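Stiltport 客厅仿真数据说明(README)

先打个招呼,我是 Onano 现场组的,平时负责排练机器人进屋干活的流程,这份说明也归我写。写得啰嗦,大家多包涵,急着用数据的直接跳到“目录和格式”那一节。

这东西是干嘛的

我们公司做短租公寓的整理和巡检。以前一套房退租,两个人进去,一个收拾一个拍照填表,Coutinho 片区旺季的时候,一天跑下来腿都是软的。八月份公司决定把“进屋走一圈、看看东西在不在”这部分交给人形机器人,先在仿真里练,练好了再谈进真房子。Stiltport 就是练习用的客厅,全部是渲染出来的,没有一张实拍。

一共 301 段行走记录,每段 50 秒,里面既有低头看地板的近景,也有从身后跟着看的视角。低头的那种看着挺无聊,我一开始差点全删了,后来做落脚规划的同事把我拦住了,说他们最缺的就是这种!

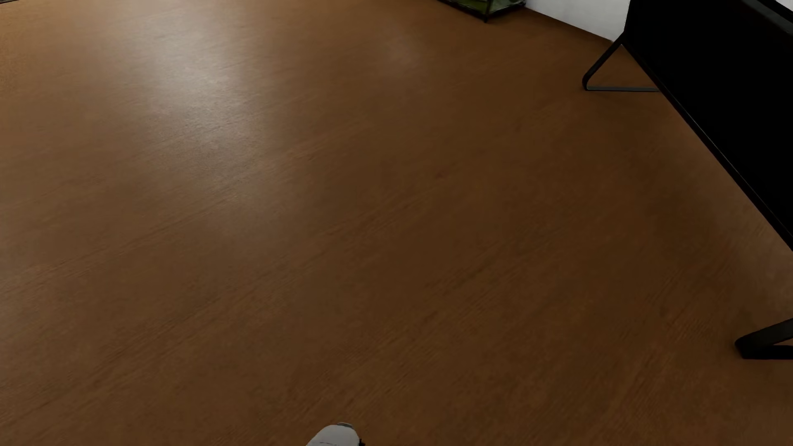 图1 俯看地板,右侧是黑色屏幕状面板和它的支脚,木纹地面上有一片反光

地板反光这事多说两句。窗边、灯下那种发白的一块,老版本的识别会当成水渍,然后就给保洁派单。派单的结果是阿姨拎着拖把上楼,发现地是干的,再下楼(没有电梯的那栋是五层,你们想想)。所以新版标注里反光单独成一类,叫 glare,不要跟 spill 合并。求求了,别合并。

另外带支脚的家具,标注的时候请把支脚和主体分开框。支脚贴地那一截伸出来不少,人走过去会自己绕,机器人得有人教。

目录和格式

walk/ 行走记录,按段编号
floor/ 从行走记录里抽出的地面帧,共 4,000 张
label/ 标注,JSON,坐标原点在左上角
notes/ 现场同事写的意见,中文和捷克文混着,没翻译

读取脚本在 Vulldale 仓库里,版本低于 8 的会把 notes 读成乱码,先升级再来找我。
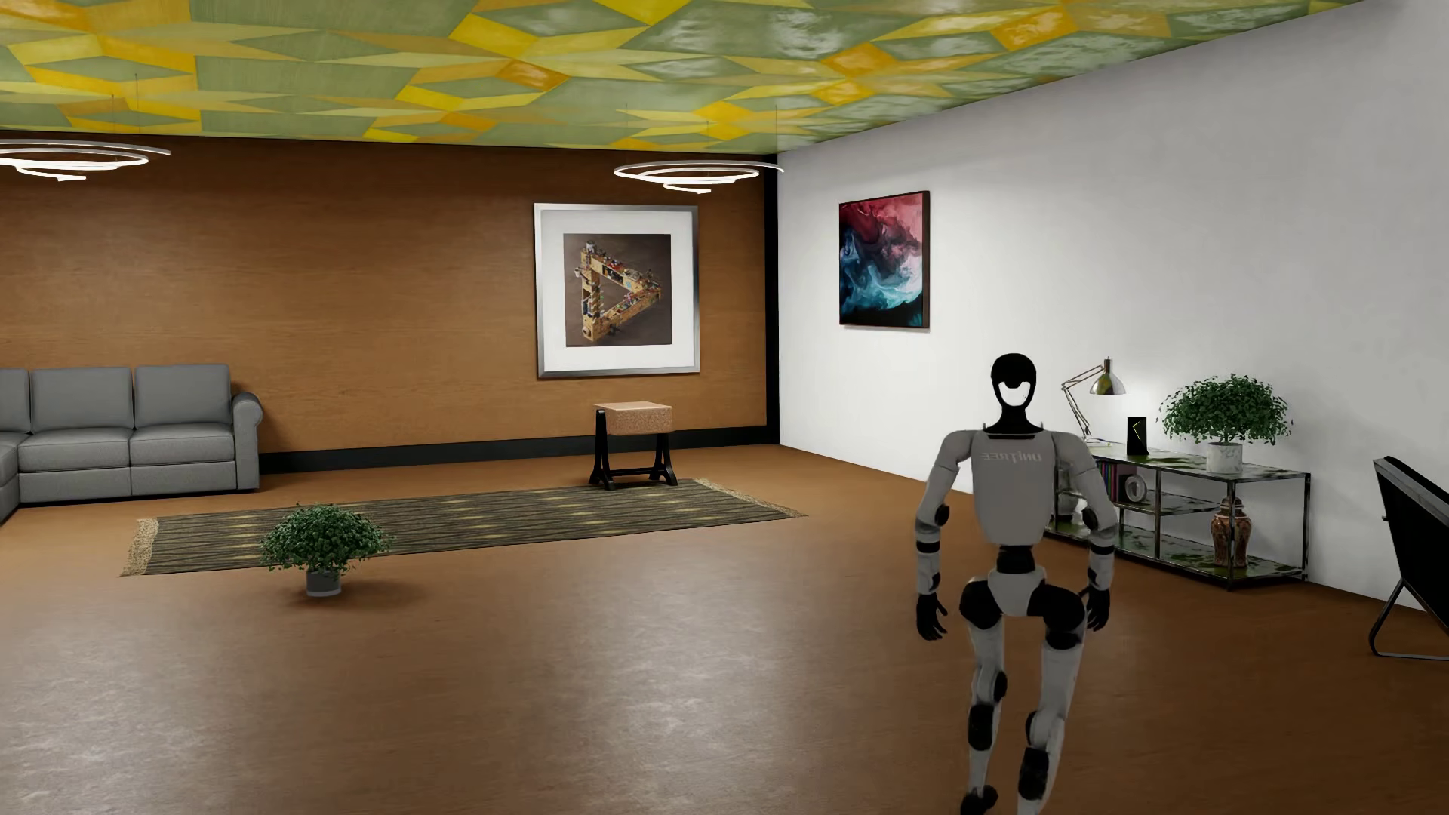

图2 人形机器人在客厅里向前走,背后视角,左侧是浅灰色转角沙发

客厅的摆设是照着我们常接的房型挑的:沙发、地毯、盆栽、小边桌、靠墙的层架。地毯两头有流苏,我特意留着没换成光边的,真房子里到处都是这种。层架上零碎东西多,台灯啊书啊花瓶啊,清点任务主要就练这一块。

对同事有什么影响

这节本来不在模板里,是 Eduard Paulík 让我加的。他干了很多年巡检,第一次看演示的时候问了一句:那我以后填什么表?问得我半天没接上话。

目前定下来的是这样:机器人只走、只看、只报,不搬东西,也不判定房客要不要赔钱。赔不赔由人复核后签字,签字的人还是原来巡检组的人。省下来的跑腿时间用来做维修预约和跟房客沟通,工时照算。Eduard 现在每周花两个下午看回放,专挑机器人看漏的地方,notes/ 里一大半是他写的,语气有点冲,但是真有用,建议做标注的都翻一遍。

还没解决的:复核页面太慢,一屋子照片点下来手腕疼;夜班的同事觉得看屏幕比跑楼还累,这个我也同意,正在跟排班的人商量换着来。

已知问题

只有一个客厅,没有厨房和卫生间,别拿它去评估整套房。
光照变化少,白天傍晚基本没区分。
物品名称前后不统一,“边桌”和“茶几”混用过一阵,我在慢慢改。

使用范围

公司内部和合作方可用,外发之前跟我说一声。标注有错直接提单,附上段编号,光写“沙发那里不对”我是真找不到……

最后更新:2018年11月25日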